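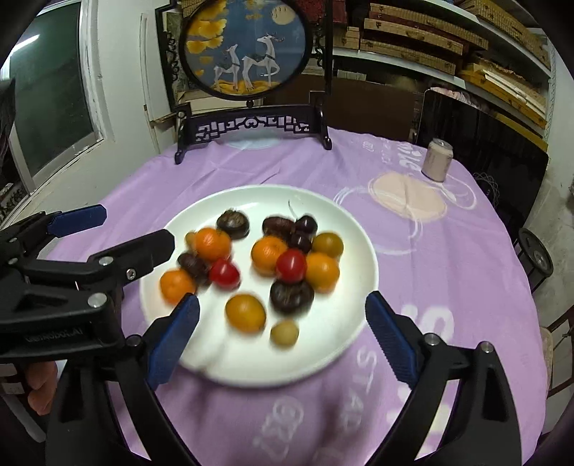
Household Tips: Handling Small Fruit and Produce
Notes from the October Open Day at the Tinisham Home Skills Center

The Center's October open day included a demonstration of hand-held grippers, presented in the dining room by the Zever program. Visitors were invited to move fruit between a plate and a tablecloth with two grippers and to ask questions about kitchen work. The tips below were collected from the session and from the discussion that followed. Most apply equally to kitchen tongs.

Before you start

Choose a plain plate with a raised rim. The rim stops round fruit from rolling onto the floor and gives the jaws something to work against. White or pale plates are preferred, as dark items such as dates and water chestnuts are easier to pick out.

Leave the cloth on the table. On a bare polished top, cherry tomatoes travel a long way once they are nudged. Smooth out heavy creases near the plate, and move glassware out of reach of both elbows.

Water chestnuts in their skins should be scrubbed before they share a plate with anything that will be eaten unpeeled. Soil collects in the tufted top, and a stiff vegetable brush is the right tool.

Picking up

Open the jaws wider than the fruit before lowering them. Approach low and from the sides. Coming down from above tends to push a small tomato away.

Close slowly and stop as soon as the fruit is held. Mandarins tolerate a firm grip. Ripe cherry tomatoes do not, and a split skin will stain a tablecloth. Visitors who practiced on citrus first did noticeably better with the smaller pieces.

Where two items are touching, take the outer one first. Trying to lift from the middle of a group usually moves everything else.

With two grippers, let one hold and the other wait. The Zever presenters advised against passing fruit from one gripper to the other until both hands are comfortable, and the Center's own staff agreed after trying it.

Setting down

Lower the fruit until it rests on the surface, then open the jaws. Releasing even slightly early causes bruising that may not show until the next day. Wide, flattened items such as water chestnuts stay where they are put and can be used to stop rounder ones from rolling.
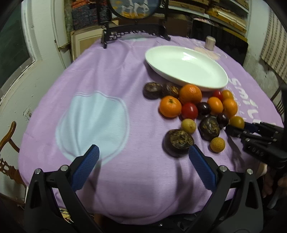 Cleaning and storage

Wipe soft pads with a damp cloth after each session. Fruit juice left on a ridged surface becomes sticky and picks up lint. Do not soak any tool with metal pins; dry the joints by hand and store it with the jaws open.

Visiting the Center

The demonstration ran for 70 minutes, with a second sitting at 2 p.m. A printed copy of this page is available at the front desk. Groups wishing to arrange a session should write to the Center office, stating the number of visitors and any seating requirements.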